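Druvlow Work Table, White Top
Item 3525 – Ships flat in two boxes

We don't believe most of what gets written about work tables, and that includes some of what came with this one. The maker calls the Druvlow "a table for life." It has a four-year warranty. Make of that what you will.

Once you get past the brochure, it's a decent, heavy table at a fair price. The assembled weight is 118 pounds, and most of that is in the legs and the cross brace, where you want it. The height adjusts with pins, so you'll be lifting one end at a time and swearing a little. There is no motor to break.

The top is sold as "stain-proof." We left coffee, turmeric and red marker on our shop sample overnight. The coffee and marker wiped off. The turmeric left a yellow ghost that is still there, so we list the top as stain-resistant.

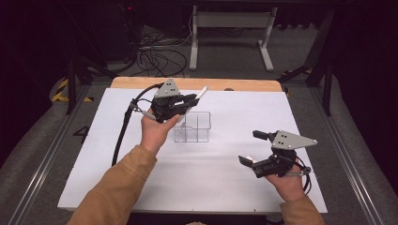
Small clear container on the white work surface.

The maker also quotes more than 4000 wipe-downs before the finish dulls. We haven't wiped it that many times and doubt anyone has. After nine months in our shop it looks fine, with light scuffs where boxes get dragged.

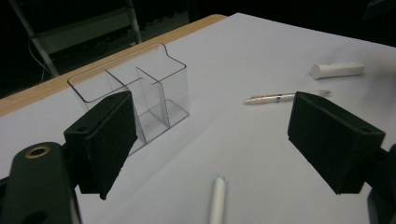 Color is the question we get most often. The Druvlow comes in white or gray, and the sales sheet claims white "reduces eye strain," with no study attached. What white does do is make dark things easy to find. Black parts like the padded blocks in the photo stand out well against it, and so will a dropped screw or a crumb. If you hate seeing crumbs, buy the gray.

What's in the boxes: top, four legs, cross brace, pins, hardware bag, hex key. The hex key is soft – use your own.

Not included: the Lorna side shelf and the Tustum caster set. The shelf is worth having. We'd skip the casters unless your floor is very flat.

Returns: 30 days, unassembled, in the original boxes. Keep the foam corners.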